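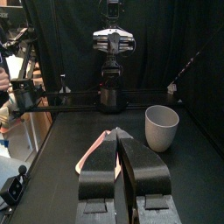
Asnakech Wolde told us the hardest part of her first week at Clostska was learning to set a table without asking where anything went. By the end of the month she was the one moving our plates around, and we have been happily eating off her arrangement ever since!

We are a small school for everyday table skills - setting, serving, clearing, stacking, washing up and putting away. Clostska began in the back half of a shop on Ogbonna Street, with one long table, two benches and a cupboard whose door had to be lifted before it would open (we still have the cupboard, and yes, you still have to lift it). People came because they were moving into a first home, or starting work in a cafe, or simply because they had grown up eating over the sink and wanted to have friends to dinner. They still come for all those reasons, and for plenty we would never have guessed.

What we teach

Our main course is called Endow. It runs for six evenings and starts with the plainest things you can put on a table: a plate and a cup. That first evening surprises people. Where does the cup go if the person sitting there is left-handed? How far in from the edge should a plate sit so that a sleeve doesn't catch it? How do you pick up a shallow plate from a flat surface when the rim is close to the table and your fingers have nothing to get under? We spend a good forty minutes on that last one, and everybody leaves with an opinion.

From there we go on to bowls, serving dishes, pitchers and trays, and then to clearing, which we think deserves far more love than it gets. A well-cleared table is a lovely thing to watch. Cups go first, then the small plates, then the large ones, and the cloth is last. The fifth evening is all washing and stacking, so please wear something you don't mind splashing. On the sixth evening we eat together, and the class does the whole job from bare table to bare table.

Titura is our shorter course for children and the grown-ups who bring them. It meets in the afternoon, starting at 3:30, and it is noisy and wonderful. The children choose their own color of plate and keep to it for the whole course, and there is some hard bargaining over the pink.

Our dishes

We get asked about these a lot. We like light, plain pieces without much pattern, in soft colors, and we mix them freely. Pink plates with gray cups is a favorite pairing here, especially on a dark table, where even a pale rim is easy to find. Several of our students have low vision, and they were the ones who talked us into dark tabletops. We should have done it years earlier.

We also keep a good number of cups without handles. They stack more easily, they take up less shelf, and they teach you to notice how wide your own grip is. If you prefer a handle, there is a shelf of those too, and you're welcome to bring your own cup from home.

At last count the cupboards held 604 pieces, including the chipped ones we keep for practice. The lending shelf is separate. Anyone who has finished a course can borrow from it for a birthday or a family meal, and last year 209 loans went out the door. Please bring things back dry!

Who comes

So far 374 people have finished Endow, and quite a few of them return to help with the clearing evening. You don't need any experience, and you don't need steady hands. We go slowly, we repeat things, and the tables can be used standing or seated. New groups start in October and again after the winter break. Write to us or knock at the side door - the front one sticks.

Comments

Renske: Did Endow last fall and I still put the cups away first. My husband thinks I've joined something.

old_spoon: Do you take people who only want the washing up evening? I can set a table fine, it's the stacking that gets me.

Clostska: Yes! Write to us and we'll fit you in on the fifth evening.

Pilar M.: My daughter got the pink plate. There was no bargaining, she just sat on it.

Recent

Folding a cloth with one person
What we keep on the lending shelf
Titura: dates and what to bring
Stacking bowls of different sizes
How we came to Ogbonna Street

Home | About us | Courses | Lending shelf | Visit | Contact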